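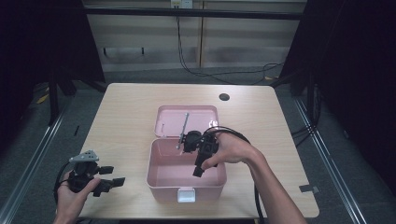

What size should a hinged-lid storage box be for a desk? Measure the longest item that has to go in it, lay that item corner to corner across the floor of the tub, and buy the smallest box that takes it with the lid shut.

I came to this after a month of putting desk things into containers that were too big. A large box fills up with whatever is nearest, and by March mine held chargers, receipts and a bag of curtain hooks. I have since gone through the boxes in the flat one at a time.

The type I have settled on is a plain plastic tub with a lid hinged along the back and a latch on the front wall. The pink one is in use on the light wooden table at the moment. Its latch is white, the corners are rounded and the walls are smooth, so a damp cloth gets round the inside in one pass. A separate lid is cheaper, but it needs somewhere to go while the box is open, and on a small table that space is wanted for other things.

Notes on the hinge. The lid should stay up by itself when opened. Some lids go back only as far as vertical and drop on the knuckles when the table is knocked. A lid that leans past vertical is better, but allow for it when placing the box against a wall. My old Malska box needed 50 mm of clearance behind it and had none, so it was never fully open in two years.

Notes on the latch. Close it with the box full, in the shop if they will let you. Norbert Šindelář lent me a Godham tub which shut perfectly when empty and sprang open with a stapler in it. The front wall was bowing outwards — almost 3 mm at the middle — and the clasp could no longer reach its lip.

Long thin items are the awkward part. Rods, rulers and knitting needles will not lie flat in a short tub, and propped upright against the lid they stop it closing. The diagonal gains less than people expect. A floor of 400 by 300 mm takes a straight item of 500 mm on paper, and rounded corners take a bit off that. Anything longer goes in a tube on the shelf.

Weight matters less than I assumed. My limit is whatever I can lift with one hand by the base, never by the lid. Hinges of this sort are usually a thin strip or a pair of pins, and both fail by being pulled.

I don't use dividers. Two shallow open trays inside the tub do the same job and can be lifted out. Laimutė Eglītis uses old soap dishes, which fit better than the trays I paid for.

Still to do: the box of cables under the bed, and labels for the shelf.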